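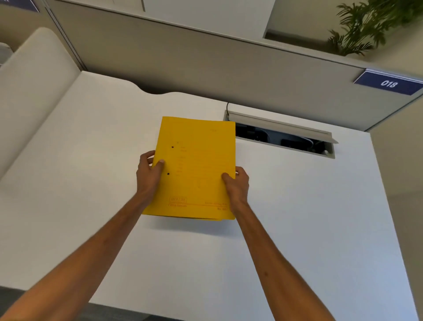
Retail Display and Print Production
Unit 6 handout: Sheet signage in counter and aisle holders
Instructor: Marisol Tlapale
Revised May 9, 2021

6.1 Scope
This unit covers unlit holders for printed sheets: slant-back stands, T-shape stands, and side-loading shelf talkers. Lit frames were treated in Unit 5 and are not repeated.

6.2 Holder types
A slant-back stand is a single bent sheet of acrylic. The graphic slides in from the side or the bottom and leans back, which suits counters where the reader stands close and looks down. A T-shape stand holds the graphic upright between two panels and can be read from both sides. Shelf talkers clip to the price channel and project into the aisle. Keep their projection short on lower shelves, where carts will hit them.

6.3 Sheet size and margin
Holder sizes are quoted by insert size, not by outside size. Trim the insert slightly under the quoted size in both directions. A sheet cut to the exact size will bow once the room gets humid, and the bow shows as a bright band under overhead light. Keep all type clear of the bottom edge – the bend of a slant-back stand distorts anything printed there.

6.4 Stock
Plain office paper curls in an open-sided holder. Use a coated cover stock for anything that stays up longer than a week. For two-sided work in a T-shape stand, print two single-sided sheets and place them back to back. Show-through is then no longer a concern.
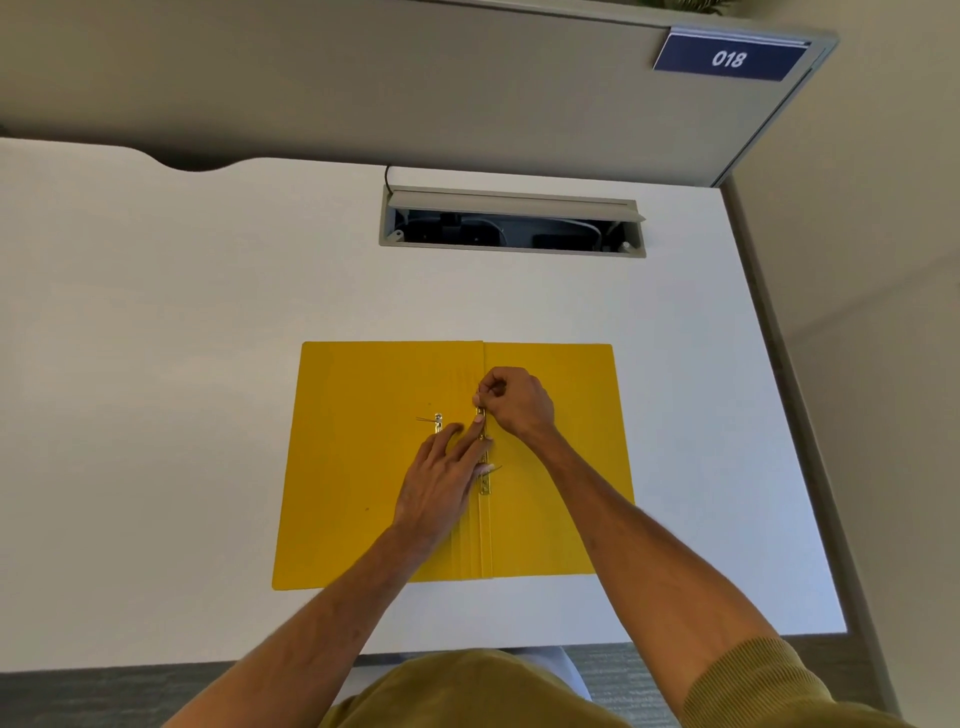
Fig. 6-1. Card folder with metal fastener, opened flat.

6.5 Worked case: Galindo
Galindo ordered 4000 inserts for its Anari product line, to be shared among 247 stores. Dividing gives 16 per store with 48 left over. Each store had two counter stands and changed its graphic monthly, so 16 inserts lasted eight changes with no spares. Almost 2 percent of a run is commonly lost to scuffed edges during loading. The 48 left over come to 1.2 percent, so the order was short. Jaqueline Arellano's production notes for the job are in the course reader.

6.6 Cleaning
Acrylic scratches easily. Use a soft damp cloth with mild soap. Ammonia-based glass cleaner causes fine cracks along the bend and should be kept away from the stands.

6.7 Exercises
1. Recalculate the Galindo order with a 2 percent allowance and nine changes per store.
2. Draw a trim template for a letter-size slant-back insert. Mark the no-type zone.
3. Read the Tretura specification sheet and list every dimension given as outside size.

Reading for Unit 7: Lozano, chapter on hanging hardware, through the section on ceiling clips.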